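Print | E-mail
Search this site Search Go
2 min read

Vestotura opens office sites for Dralo hand-held gripper recordings

2026-04-07 – Vestotura today said it has started recording everyday office tasks with hand-held grippers in meeting rooms and shared work areas, the next step in its Dralo learning program. The first office set stands at 2878 recordings. More to follow in November.

Dralo learns from people doing ordinary jobs. Clearing a table, moving a cup, putting a marker back where it goes. A person holds the gripper and does the task, the camera on the tool records it, and the recording goes to training. No robot needed on site.

"We had plenty of kitchens and almost no offices," said Bukola Okafor, who heads data collection at Vestotura. "Glass walls, glare, swivel chairs, people coming and going. The model has to see that stuff before it can work in it."
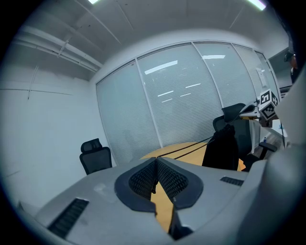

Hand-held gripper in a meeting room with a round conference table. Photo: Vestotura

Office sessions are run by Kurico, which trains the operators and schedules the rooms. Each operator completes 2 practice sessions before any recording is kept. Rooms stay as they are found – jackets on chairs, bottles on the floor, blinds however the last meeting left them.

Marker cubes with printed black-and-white patterns are mounted on the tool for tracking. Recordings where tracking drops out are flagged and checked by hand, then kept or thrown out. Reviewer notes go back to the operators teh same day.

"Slow hands make better examples," said Hui-mei Ho, operations lead at Kurico. "New people rush. We tell them to do it like nobody is waiting for the room."

Vestotura plans to add more than 400 recordings a week through the summer, and will release a sample set to research partners in November. Companies wishing to offer a room can apply now, sites are being picked on a rolling basis

Media contact: Socorro Inga, Vestotura press office
Site requests: Wing-yan Yang, Kurico

Print | E-mail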